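Notebook, desk 3, label adhesive work
03/08/2024

Picked up the peel tests on the archive labels where Aldana left them. The old batch of Saavedra paste is finished, so everything from here on uses the new jar. I stirred it well and let it stand for an hour before spreading any. It is thicker than the February jar and drags a little under the brush. I thinned a small amount with water, 80 g paste to 3 g water, and that went on evenly.

Board is the gray stock, cut along the grain. Labels are the cream laid paper. Strips were pressed under the flat iron weights overnight and pulled by hand this morning. Most of them tore in the paper before the joint gave, as we want. The ones near the edge of the board lifted cleanly at one corner. I think the paste was too thin there, or the weight didn't reach that far. Will repeat with a wider pressing board.
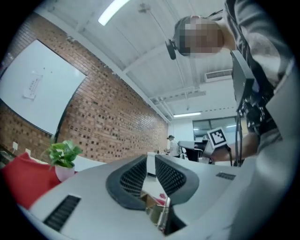 The Flidus paste is a different matter. It grabs at once and leaves no time to slide the label square, and it dries with a slight shine where it squeezes out. Fine for box spines, but I wouldn't use it on anything with ink close to the edge. Emiliano wants to keep it for the map drawers. No objection from me as long as the jars stay marked.

Shelf label 776 needs doing again. The typed number sits too low and the bottom of the sevens will be lost when it's trimmed. My fault, I cut it with the wrong template. The right one is back in the top drawer now.

To do:
- order more blotter, we are down to the last pack
- ask Aldana which humidity reading she used for the first set
- check corners on the pressed strips again after about 3 days
- wash the wide brush properly, there is dried paste up in the ferrule

Leaving the second set under weights until Monday.

Last updated by E. Cisternas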